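4. Getting the drones in tune

Now for the fun part! Your Sorketti practice pipes should be assembled, with the bag fitted and all three drones seated in their stocks. If the blowpipe valve still hisses when you let go, go back to section 3 before carrying on.

1. Put corks in the two tenor drones and leave the bass open.

2. Fill the bag until it feels firm under your arm, then strike in with a quick, confident tap of the hand. The bass should catch straight away. If it only gurgles, push the reed in a hair and try again.

3. Play a steady low A on the chanter and listen to it against the bass. You'll hear a slow wobble. Slide the top section of the drone up to flatten it, or down to sharpen it, until the wobble stretches out and disappears — it's a lovely moment the first time you get it.

4. Uncork the outside tenor and tune it to the bass in the same way.

5. Cork the outside tenor, uncork the middle one and repeat.

6. Open everything up and play for seven minutes without touching a thing. Then check all three again.

Note: Reeds settle as they warm. If you're heading out on parade, tune outdoors, in the shade if you can, and leave your final check until the band is forming up.

Note: The Tarkatum cane bass reed sits deeper than the synthetic one. Start with the bridle at the second mark.

CAUTION: Never twist a drone against dry hemp. Work a little wax into the joint first, or you may crack the timber.

CAUTION: Don't leave the pipes in a parked car. Heat opens the seams of the bag, and a split bag isn't covered by the warranty.

Once the drones are locked in, try the march on page 67. Heather Baxter arranged it for new pipers, and it sounds fantastic with a full set humming away behind it!

We use cookies to remember your settings. Accept | Manage preferences
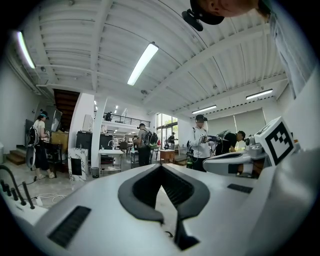

Photo: Romana Sokol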